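My new rain gauge, and a small war with the wind

So I finally gave up on the old tube gauge at the bottom of the garden. Nine years it lasted, which isn't bad for a bit of plastic on a stick, but last January the frost split it right down one side and I'd been guessing at the rainfall ever since (badly, if you ask my sister).

The replacement is a Clora, the one with the little tipping bucket inside that sends its readings to a screen in the kitchen. I did look at the Sangkhawat as well. It's prettier, but it wanted its own app and a login and I just couldn't face another password. The Clora came in a plain box with a mounting pole, a bag of screws and a leaflet folded so many times I never did get it back together.

Setting it up took most of an afternoon! The pole has to be dead level or the bucket tips too soon, and our lawn isn't level anywhere. I ended up sinking a paving slab by the shed and fixing the pole to that. Then I poured in 500 ml of water very slowly from a jug to see what it made of it, and worked out from the readings that it thought it had swallowed 535. Not brilliant. There's a tiny adjusting screw under each side of the bucket, so I gave both a quarter turn and tried again, and then again after tea, until it was close enough for me.

What I hadn't thought about was wind. The first proper storm we had, Naheed Khokhar up the hill got nearly twice my total, and she's only about 400 metres away. Her gauge sits low behind a hedge and mine was stuck up in the breeze like a flag.
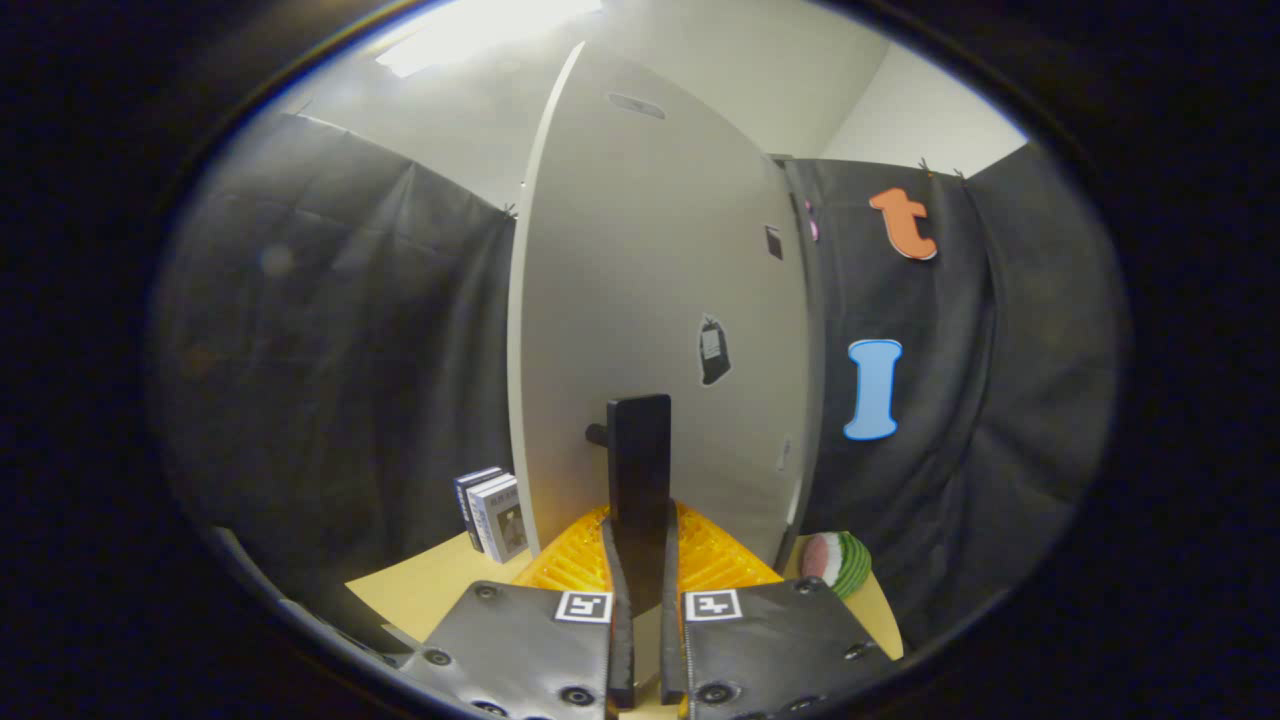
Mirjana Dumitrescu wrote in the comments last time that I should drop the pole to knee height and keep it well clear of the shed, because the roof makes the air swirl and half the rain sails straight over the top. She's had hers that way for years and hardly touches it.

So the slab is coming up again and going over by the rhubarb. I've ordered a shorter pole too, and I'll put the new totals next to Naheed's once we've had a decent soaking.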